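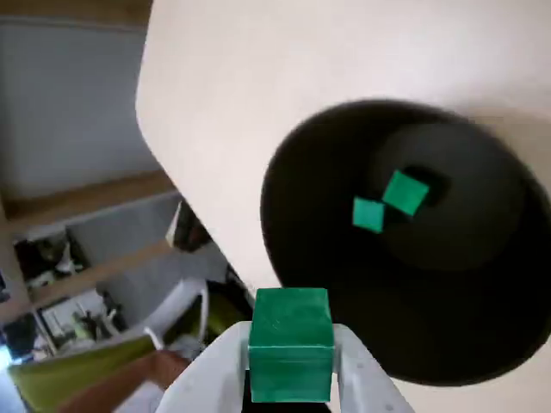
My grandmother taught me to roll out dough by standing behind me and putting her hands over mine, and for years I believed that was simply how knowledge got from one person to another. I've been thinking about her a good deal since November, when I began spending my free afternoons at Urnley, helping teach an arm to put blocks in a bowl.

I say teach, and there are people who wince at the word. Baoshan Yin, who runs our sessions and is far more patient with me than I deserve, prefers "demonstrate." You move the arm through the job, the machine keeps a record of where it went and what its cameras saw, and then you do the job again. We did 133 of these in my first month. Some were by remote control, and some with a hand right there on the arm, easing it along the way you might steer a child's bicycle.

I have come to favor the hand, and I'd like to make a case for it, though I know the remote has its defenders (Gladys Escobar is one, and she's quicker with it than I'll ever be). With the remote, I find I fuss. I stop short of the bowl, I correct, I correct the correction, and all of that dithering goes into the record as though it were part of the job. When I hold the arm itself I can feel its weight, and I slow down in the places where anybody would slow down — just before the fingers close on a cube, and again before they let it go.

Gladys says, fairly enough, that a hand on the arm also puts a hand in view of the camera, and that the machine may come to lean on seeing it there. She's right to worry. I'd still take a few of those over a pile of nervous ones, and I suspect a mix of both is where we'll end up.

What I'd argue against more firmly is hurry. Dilwyn Voyle asked us for 900 demonstrations by summer, and I understand why, because numbers look well in a report. But one afternoon I did 42 in a row, and by the last ones I was bored and dropping cubes from any old height. A machine that learns by copying will copy a bored person just as faithfully as a careful one. We threw out 30 of them, and I didn't mind a bit!

So my plea is a small one. Let people rest, let them chat between turns, and give the job to someone who likes doing it. My grandmother never showed me anything when she was tired. She'd put the kettle on first, and we'd start again after.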